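How I Clean and Reset a Speckled Stone Counter

I've had gray speckled stone in my kitchen for years now, and I love it, but boy does it hide dirt. Crumbs vanish into all those little black and white flecks, and you don't know they're there until you set your elbow down in them. So this is the routine I've settled into. It takes me one short song if the counter is in decent shape and three if we've had company.

Start by clearing everything off. I mean everything, even the pretty stuff - the plates go, the fruit goes, the kids' play food goes. I used to wipe around things and all I got was a clean counter with sticky circles on it.

Next, get down low and look across the surface toward a window or a lamp. On polished stone the smears show up right away at that angle, and so do the crumbs. I brush those into my hand with a dry cloth before any water comes near them.
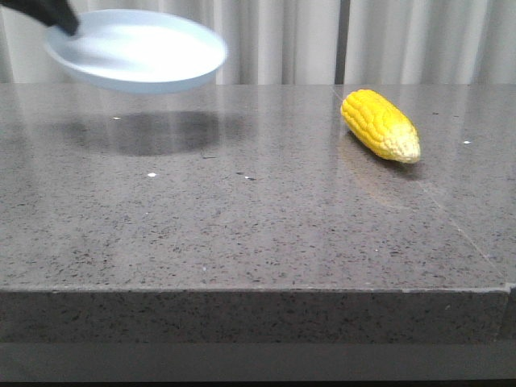 Now for the wet part. I use warm water with 2 drops of plain dish soap in a bowl, and a soft cloth wrung out hard. Wipe in long strokes from the back to the front, rinse the cloth, and go over it again with clean water. Skip the vinegar and lemon, please! I was a vinegar person for ages and then I read up on what acid can do to natural stone (and some sealers), and that was the end of that.

Dry it right away with a second cloth. If you let it air dry you'll get streaks, especially if your water is hard like mine. I go in small circles and check from down low again.

Then put things back, and be a little picky. I keep one plate and one spot of color out, something yellow usually, because gray stone really makes yellow pop. When you're moving dishes, lift them, don't slide them - grit under a plate rim can scratch, and some unglazed rims leave gray marks all on their own.

If a greasy spot hangs on, lay a warm soapy cloth over it for 3 minutes and wipe again. That gets nearly all of mine.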